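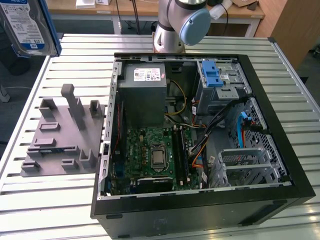 Workbench with an open desktop computer and, at left, the fixture plate.

Pallel is a set of recorded robot demonstrations of work inside desktop computers, gathered by Omiven for training learned control policies. It holds 292 episodes.

Collection

Each episode is one attempt by an operator guiding the arm by hand control. Fixed and wrist cameras record together with joint positions.

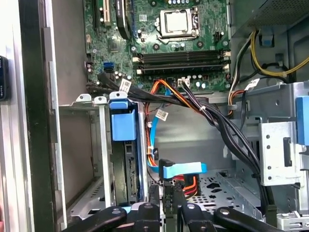
Cables are the main source of variation, as they shift between attempts and may hide a connector from one camera. Operators do not tidy them between episodes. Failed attempts are kept and marked.

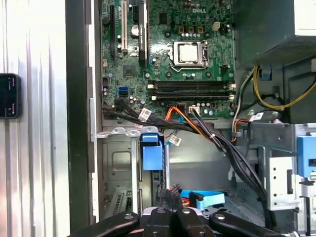
Wrist camera view of the motherboard, cabling and gripper.

Labeling, led by Marwa Abdelaziz, divides an episode into reach, contact and release. Of the total, 52 episodes were labeled by two people.

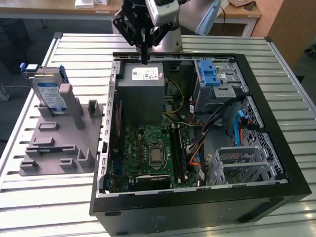 Use

A policy trained on 153 episodes served as the first baseline.

Related articles
Jivurlow
Bouazza gripper
Teleoperation
Imitation learning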